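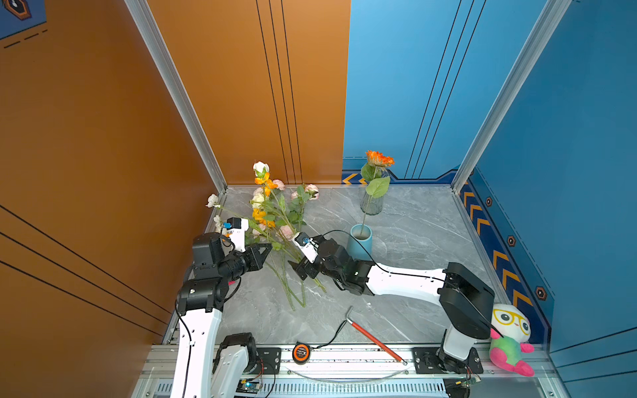
Flirketach sells interior paint by mail, mixed to order, and this page covers the questions customers send us most often. It applies to all paint orders placed through this site, including samples. Most of the questions are about color: how to pick one, how to match one, and what to do when it looks wrong on the wall. Strong colors get a section of their own further down. Orange next to light blue, with a few thin black stripes running over both, is the sort of pairing people write to us about, and it needs a little more planning than two shades of cream. Wallpaper and floor paint orders are handled separately.

Last updated April 15, 2024

ORDERING

How many colors do you carry?

The full fan deck has 2,353 colors. All of them can be mixed in matte, eggshell and satin. Semi-gloss is available in every color except the ones marked with a small "d" next to the number, which are deep tones that don't hold up well in that finish.

Do I have to buy a sample first?

No, but we suggest it for anything darker than a pastel. Samples come in jars and are mixed from the same base as the full cans. They are matte only. If you plan to use satin, expect the final wall to look slightly deeper than the sample did.

How much paint do I need?

Measure the width of each wall, add them together, and multiply by the ceiling height. Take off the area of large windows and doors. Enter the result in the calculator on the product page. The calculator assumes two coats on a smooth wall that has been painted before. For bare drywall, add a can of primer. For brick or heavy texture, order a third more paint than the calculator gives you.

Can I change my order after I place it?

Yes, until it goes to mixing. You'll get an email when that happens, usually the next morning. After that we can still change the shipping address, but the color and finish are set.

Do you ship to apartments?

We do. The carrier needs a buzzer code or a phone number, and a signature is required for orders of more than four cans.

COLOR MATCHING

Can you match a color from another brand?

In most cases. Send us the brand, the color name and the number if you have it. We keep formulas for the major lines and for Torex, which quite a few older houses in our area were painted with. Torex changed its bases some years back, so if your wall was painted before that, a chip is better than a name.

How do I send a chip?

Cut a piece at least the size of a quarter from a spot that doesn't show, such as behind an outlet cover. Score it with a knife and lift the paper face of the drywall along with the paint. Tape it to a card by the edges and don't put tape across the face. Mail it in a stiff envelope. We can't match from a photo sent by phone or email.

Why doesn't my touch-up blend in?

Paint changes as it ages. Sunlight fades it, cooking and candles put a film on it, and washing it dulls or shines it in spots. Even paint from the original can may show as a patch after a few years. Try it in a corner first. If you can see the edge once it has dried overnight, repaint the whole wall from corner to corner. You don't have to do the other three.

Is the match guaranteed?

We match to the chip you send. If the dried paint is off from the chip, mail back a painted card and we'll remix it at no charge. We can't guarantee a match to a part of the wall we haven't seen.

STRONG COLORS

How do I get a clean line where two colors meet?

Paint the lighter color first and carry it an inch past the line. Let it dry overnight. Put tape on the line and press the edge down with a putty knife. Then brush a thin coat of the lighter color along the tape edge. This fills any small gaps, and whatever bleeds under will be the color that is already there. When that is dry, paint the second color up to the tape and pull the tape while the paint is still soft.

Inside corners are harder than flat walls – the corner itself is rarely straight. Set the tape just to one side of it and go by a level line.

Why does orange take so many coats?

Bright oranges, reds and yellows use pigments that let light through. Two coats over white often look thin. Use our gray-tinted primer for reds and the peach-tinted one for oranges and yellows. With the right primer most people finish in two coats, three at the outside.

Will a bright wall change how the rest of the room looks?

Yes. Color bounces. A saturated wall puts a tint on the ceiling and on any pale wall beside it, and you'll notice it most in the afternoon. Paint a large poster board and lean it in place for a couple of days before you commit.

Can I paint stripes by hand?

A thin stripe can be done with tape on both sides or with a striping tool. We sell Nudine low-tack tape for this, and it is the one we'd use over paint less than a month old. Regular masking tape can lift a fresh coat. Mark the stripe lightly in pencil. Don't use pen, which comes up through light colors no matter how many coats you put on.

What floor or countertop goes with a strong wall?

That's up to you. Gray and white patterns are easy to live with next to strong colors, and so is plain wood. If the surface already has a lot going on, hold the color chip flat against it in daylight before ordering.

DRYING AND CARE

How long before I can put furniture back?

The paint is dry to the touch in a couple of hours, but it isn't hard yet. Wait a full day before moving furniture near the wall and 7 days before letting anything lean on it. Shelves that touch the wall should wait longer in damp weather.

What temperature is best for painting?

We recommend 70 degrees for both the room and the can. Leave the cans indoors the night before. Paint that has been sitting in a cold garage goes on thick and shows brush marks.

When can I wash the wall?

After a month. Use a soft sponge, warm water and a drop of dish soap. Matte finishes will show rub marks if you scrub, and dark mattes show them most. In a hallway or a kitchen, pick eggshell or satin.

My paint froze in transit. Can I still use it?

Stir it. If it goes smooth, it's fine. If it stays lumpy or looks like cottage cheese, it's ruined and we'll replace it. We add insulated liners to northern orders in January for this reason, but a can left on a porch overnight can still freeze.

RETURNS AND THE TRADE PROGRAM

Can I return mixed paint?

No. Unopened primer, tape and tools can come back within a month of delivery. Mixed paint can't be resold, so we take it back only when the mistake was ours.

Is there free shipping?

Orders over $100 ship free within the lower 48 states. Samples count toward the total.

Do you offer a discount for painters?

Yes. The trade program is called Magyar, and it's open to licensed contractors and to property managers. Apply with a copy of your license. Approval takes a few working days, and the discount shows in the cart once you're signed in. It can't be applied to an order you have already placed.

What should I do with leftover paint?

Write the room and the date on the lid, cover the can with plastic wrap before you tap the lid down, and store it somewhere that doesn't freeze. If you don't want it, many counties take latex paint once it has been dried out with cat litter. Check your county's website, as the rules differ from place to place.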